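Search articles Enter keyword Go

Folding a shirt remains one of the harder tasks in household robotics. Cloth has no fixed shape, and a policy trained in one laboratory often fails in the first real bedroom it meets. The Pivora project set out to measure how much varied homes matter.

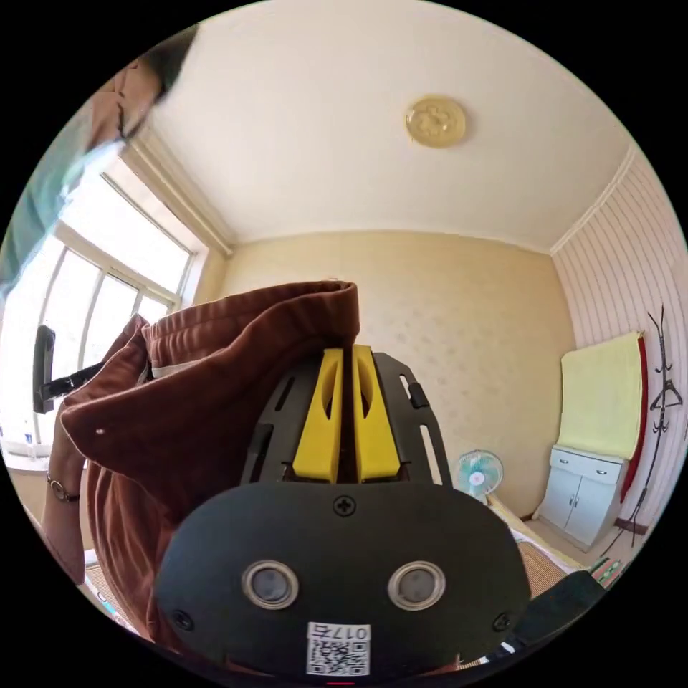

Researchers trained two folding policies of equal size. The first learned from 3,878 demonstrations recorded at a single bench, the second from the same number recorded in homes by people using hand-held grippers. Those rooms brought daylight from large windows, patterned wallpaper and straw mats into the training data — conditions the bench set lacked. On unfamiliar garments, the home-trained policy completed 10 percent more folds.
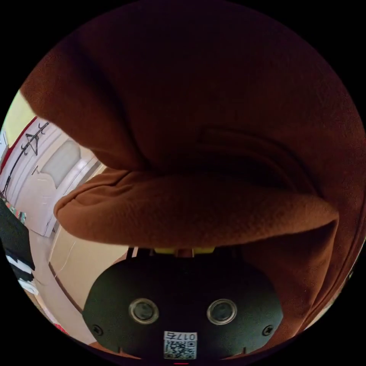 TROSTGATE, 9 January 2026

Heavy knitwear produced the weakest results. A thick sleeve can hang over the gripper and hide most of the fingers from view, and the team removed 1,145 recordings in which the grasp point could not be labeled. A second collection of around 4,000 demonstrations, named Jikus, is planned for September and will give more time to cuffs and waistbands.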